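How to compare two hand-held grippers without fooling yourself

Spec sheets for grippers are written to sell grippers. The Drevon I tried claims a life of 2000 cycles before the pads need changing, and the Gallari sheet gives a grip force with no word on what was being gripped. Test them yourself. It takes an afternoon.

What you need: both grippers, a kitchen scale, a timer, and things from your own house. Skip the foam cubes that come in the Durkari test kit. Anything can hold a foam cube.

1. Wipe the pads. New ones often carry a film from the mould, and a gripper that slips on day one may be fine on day two.

2. Pick 14 objects and weigh them. Include glossy wrappers with crimped ends, which are much nastier than they look. Soft packets give way in the middle and the pads end up pressing on air.

3. Grasp each object 4 times, putting it down at a different angle between tries. Don't tidy it into a nice position first. I caught myself doing this and had to throw out a whole set.

4. Hold for 60 seconds. A grasp that lasts long enough for a video clip tells you very little.

5. Write down slips and crushed contents in separate columns. Makers like to lump them together as "success rate", and I don't trust the figure when they do.

6. Swap grippers halfway through the session. Your hand gets better with practice, and whichever one goes second will look cleverer than it is.

If you log with Ninh, turn off its automatic scoring. It marked several of my dropped packets as held.

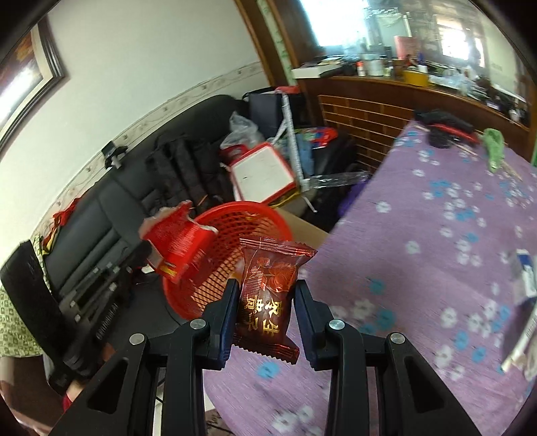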